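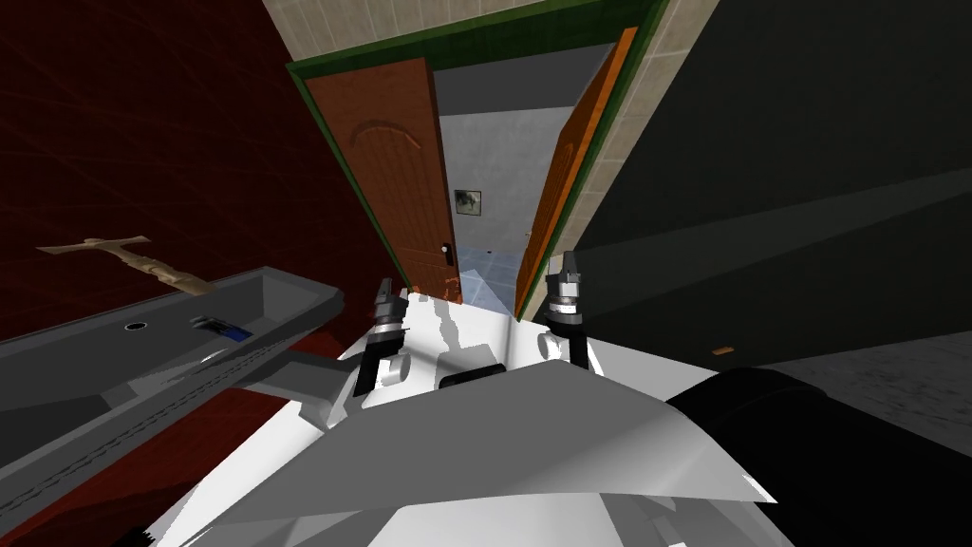
Divelis, head view: both grippers raised before the open double doors, with the sink counter at left.

Home | Projects | Simulation | Data Cards | Downloads | Contact
Filed under: Home Robotics, Open Data
16 comments

# Divelis Household Scenes: Data Card

## Summary

Divelis is a set of simulated recordings made in support of a two-armed household robot under construction at the Tikevik shared workshop. The physical robot is being assembled by members on a single bench. The recordings allow control software to be written and tested before the second arm is wired. This card describes the contents of the release, its known limits, and the terms under which it may be used.

## Contents

The release contains 6 recorded sessions. Each session provides:

- color images from the head view and the 2 wrist views
- joint positions for both arms
- gripper opening, stored as a value from closed to fully open
- a plain text log of operator commands

Sessions are stored in separate folders. Wrist views are named for the arm that carries them and should not be exchanged during loading, as the joint files follow the same naming.

## Wrist Views

The wrist views are mounted behind the fingers and look out past them. Users should expect the gripper housing to occupy the lower part of every wrist image. It was left in place because the same obstruction is present on the bench robot.
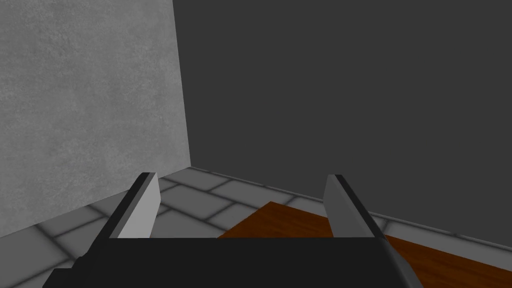 **Vaughn Mbeki**
Simulation Lead, Tikevik Shared Workshop

Approach recordings include a number of positions in which the fingers are open and empty. In the wrist view shown with this section, the gripper is over a corner where a pale wall meets a dark one, with gray floor tile and a reddish-brown wooden surface beyond the fingers. Such images are retained in the release. A detector trained only on successful grasps tends to report an object in every image, and members are asked to keep the empty positions in their training split.

## Rooms and Surfaces

The rooms were built by members from the Trukitz parts folder. Surface textures are fixed within a session. Wall and floor colors were chosen for contrast and do not represent any member's home. Wood grain is applied at a single scale, and close views may appear coarser than real lumber. 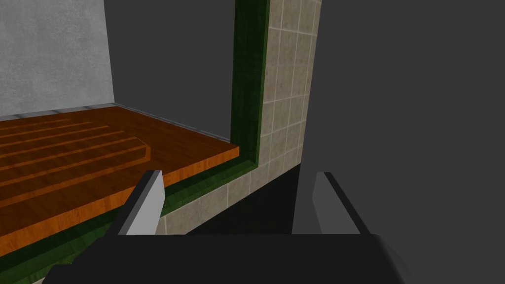

Wrist view at the wooden surface, with slatted section, green trim and beige tile.

## Known Limits

1. Contact between the fingers and thin edges is approximate. Gripper force should not be estimated from these recordings.
2. Shadows are simplified, particularly in recesses below counters.
3. Cable drag is not modeled. The bench robot carries its cables outside the forearm and will move less freely.
4. Session 2 has a gap in the command log. Its images and joint files are complete.

## Use on the Bench Robot

Software developed with this release must be run at reduced speed when first loaded on the bench robot. A second member must be present at the stop switch. Changes to joint limits are to be entered in the Ammann binder, which is kept beside the power supply, before the arms are energized.

## Terms and Corrections

The recordings may be copied and modified for personal, classroom and workshop use with credit to the Tikevik Shared Workshop. Corrections should name the session folder and the view concerned. The next revision is planned for July and will include a repaired log for Session 2.

Share this page (2)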